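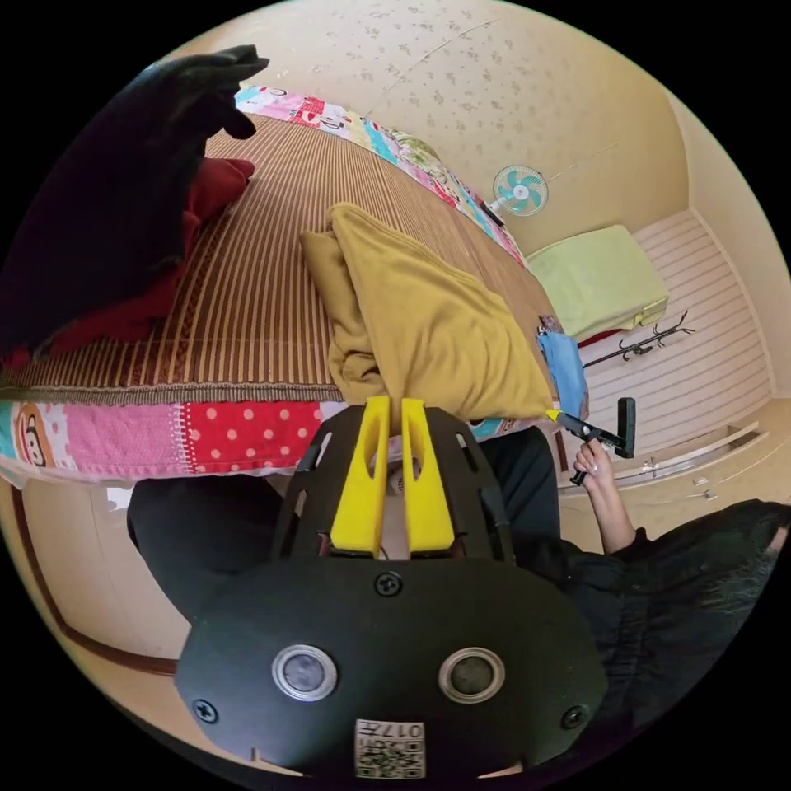

Fiction | by M. Semard | 2024-06-06

The flyer said Sydorenko Open Day, robots at work, free sausage sizzle, and I'd pictured something the size of a car plant with sparks coming off it. So I wasn't prepared for the bedroom!

We'd gone up a flight of stairs in our socks (they make you take your shoes off) and there was a bed with a stripy woven mat on it, a patchwork edge in every colour going and a mustard-yellow pillow that looked like somebody had sat on it. One of the squares had a monkey's face on it. My nan would have wanted the pattern.

"Is this the robot bit?" I asked the woman from Broline.

"This is where they learn," she said, and handed me a gripper.

Well. I'm a person who drops phones. It was black, with two yellow fingers standing straight up and a pair of lenses on the front like a startled owl, and the sticker said 017, so of course I called it Seventeen. To my right a fellow in dark clothes had one as well, and he was so calm with it you'd think he'd been born holding the thing.

"Just tidy the bed," she said. "The way you would at home."

I didn't like to tell her how I do it at home.

My first go at the pillow I got mostly air. My second go I got a corner and towed it sideways like a tired dog. A kid behind me said, "She's worse than Dad," and Dad laughed far too loudly. The woman said wobbly was fine, they'd had 225 people through since autumn and the machine down at Nakow learned from the lot of them.

"Even the bad ones?"

"Especially patient with the bad ones," she said, which I'm still thinking about.

I squeezed again, slower this time, and up came the pillow.

"Good," said the fellow on my right, and I went as red as the cushion. Then I asked if I could have a go at the blue cloth.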